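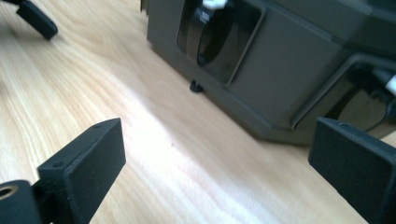

*Marquez, December*

I've spent most of this month squeezing a handle and pretending my hand has two fingers. The idea, if you haven't run into it, is that you hold a gripper with a camera on it, do some chore the way you'd like a robot to do it, and the recording gets fed to a machine that's supposed to pick up the habit. No robot needed at your end. Prinine sends the tool in a padded case with a booklet, and the booklet says most people are comfortable within minutes.

I was not comfortable within minutes. The jaws are thick black blocks, and up close to a tabletop they hide a good part of whatever you're reaching for. With my own fingers I'd feel my way around the last inch. With these I go by sight, so I lean and crane my neck, and I'm fairly sure the leaning makes me do the job in a way no arm bolted to a bench ever would.

Then there's the light. Anyone with a smooth wood table and a bright day knows the glare you get, a big white band where the grain just washes out. I can look past it without thinking. Does the model? The booklet has one line on lighting ("use a well-lit area") and four pages on how to hold the trigger.

Dark things bother me more. A hard-sided, blackish box with glossy black knobs or handles set into glossy dark panels, next to matte black jaws, is a lot of black on black. I've gone back over my own clips and had to stop and work out where the knob or handle ended and its panel began, and I was the one who did the reaching.

I've turned in 162 recordings so far. Musance, the outfit that checks them, sent back 28. The only note was "inconsistent approach." Well, yes. I come at things from the left when my shoulder's tired. People do. I'd been told that natural variety was the whole point of having people do it by hand - then the variety gets marked down.

A friend who tried the Heramell setup, where you steer a real arm from across the room, says that's slower and makes you feel clumsy, but at least you never show the arm something it can't do. I can see the sense in that. I'd take slow over wondering.

The target for the full set is over 3,000, split among however many of us there are. I'll finish my share. I've moved the table away from the window and I'm trying to keep my elbow down.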